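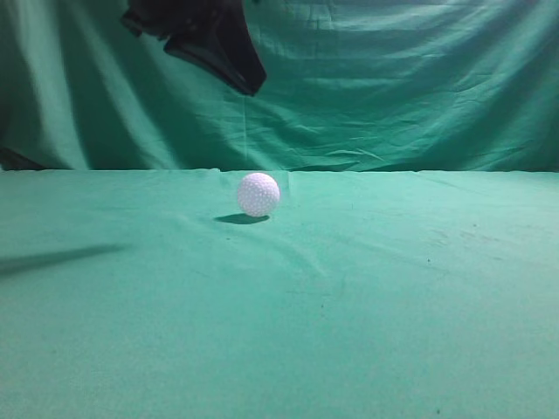

Teaching a Pick by Remote Control

This page covers recording a first set of demonstrations with a leader arm, using a golf ball as the object. It assumes the arm is already mounted, powered and calibrated, and that the Retura recorder opens without errors. If you have not calibrated yet, do that first and come back.

A golf ball is a harder starter object than it looks. It rolls when you touch it off center, and a gripper with flat fingers has only a small patch to hold. It is also cheap, rigid and the same size every time, so a bad grasp is nearly always the operator's doing.

What you need

Follower arm with a two-finger gripper
Leader arm or other hand controller
One fixed camera and one wrist camera
Plain cloth for the table and a second piece to hang behind it
One golf ball
Retura recorder, with at least 41 GB free on the drive

Step 1. Set up the table

Lay the cloth flat and pull it snug. Ripples matter with a ball, because a shallow one is enough to start it rolling. Hang the second cloth behind the table so that people walking past don't end up in the recordings. Light folds in the hanging cloth are fine.

Look at both camera feeds before you go further. In the fixed view you want the whole area the ball can reach. In the wrist view you want both fingertips near the bottom and open table beyond them. Tighten the camera screws now. If a camera shifts halfway through a session, throw out everything before or after the shift – do not mix them.

Step 2. Pair the leader and the follower

Put both arms in the rest pose. Start the recorder and choose Pair. Move the leader a few inches in each direction and watch that the follower goes the same way. Then squeeze the trigger all the way and let go.

The fingers should meet evenly along their inner faces. A thin gap when closed is all right for a ball this size. If one finger gets to the middle before the other, rerun the gripper zero. The same applies if the tips sit at different heights.

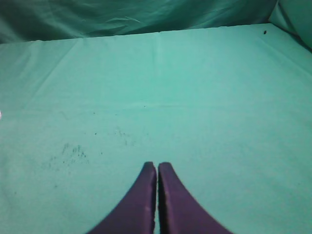
Step 3. Practice without recording

Do at least ten picks with the recorder off. Come in from above, stop, line up the fingers with the ball on either side, then go down. Close slowly until the ball stops moving and lift straight up.

Most beginners close too early, with the tips still above the widest part of the ball. It squirts out. Go lower than feels right, but stop before the tips press into the cloth.

Step 4. Record

Press Record with the arm in the rest pose and the ball on the table. Make the pick, hold the ball in the air for a moment, set it back down and return to rest. Press Stop.

Keep these the same in every episode:

Start and finish in the rest pose
Approach from above
Keep a steady speed, with no long pauses in mid-air
Keep your hands and sleeves out of both camera views

Change where the ball starts. Put some starts near the backdrop, some close to the front, and some to each side. People tend to drift back to the middle without noticing, so mark out a rough grid on paper and work through it.

If you miss and recover in one smooth motion, keep the episode and tag it "retry". If the ball rolls off the table, discard it.

Step 5. Check what you recorded

Play back every tenth episode with both views side by side. You are looking for dropped frames, a trigger signal that lags behind the fingers, and episodes that start with the arm already moving.

Our Brerkent set came to 1,069 episodes, and 961 were left after this check. Most of the rejects were late starts – the operator had pressed Record after beginning to move.

Step 6. Export

Choose Export, then Joint Positions plus Video. Leave the frame rate alone. Name the folder with the object, the operator number and the session number, in that order.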